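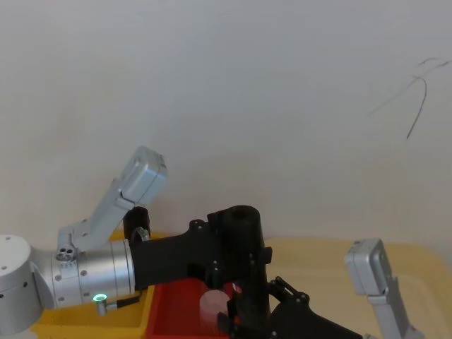
Tema 5. El texto de sala y la cartela

Os dejo los apuntes un poco más ordenados que en clase, porque me fui por las ramas con lo de las vitrinas (perdón otra vez) y el tema se quedó a medias.

Empecé por la cartela porque es lo que casi todo el mundo lee, incluso quien pasa de largo por los paneles. Lo mínimo: autor, título, fecha, técnica, medidas y procedencia. Las medidas van siempre alto por ancho, y si hay fondo, al final. En los ejercicios del año pasado vi de todo, hasta medidas en pulgadas sin avisar. Elegid un sistema y no lo soltéis en toda la exposición.

El texto de sala es otra cosa. A mí me gusta que quepa en dos párrafos. Cuando monté la colectiva de grabado en la sala Benítez escribí un panel de 294 palabras y estaba orgullosísima, hasta que me senté en el banco de enfrente una mañana entera y vi que la gente lo dejaba en la tercera línea. Lo corté por la mitad y se entendía mejor, qué rabia.

Cosas que os voy a mirar en la práctica:

- Que la primera frase hable de las obras y no de la institución.
- Que no aparezcan «dialoga con», «interpela» ni «pone en valor». Una vez, todavía. Dos veces en el mismo panel, os lo devuelvo.
- Que el cuerpo de letra se lea de pie y con gente delante.
- Que la traducción la revise alguien que haya visto las piezas.

Sobre la altura no hay acuerdo. En Prullwood ponen las cartelas bajitas, a la derecha de la obra; en la fundación Karnero las agrupan todas al principio del muro, y yo me pierdo siempre. Pensad en quien va en silla de ruedas y también en quien lleva gafas progresivas, que somos legión.

Para la próxima sesión leed el capítulo del manual de Bolleck sobre señalización (el de iluminación lo dejamos para noviembre) y traed un panel que os haya parecido malo, con vuestra versión corregida al lado. A mano me vale.

Y si alguien se llevó mi metro de carpintero, que lo deje en conserjería, por favor.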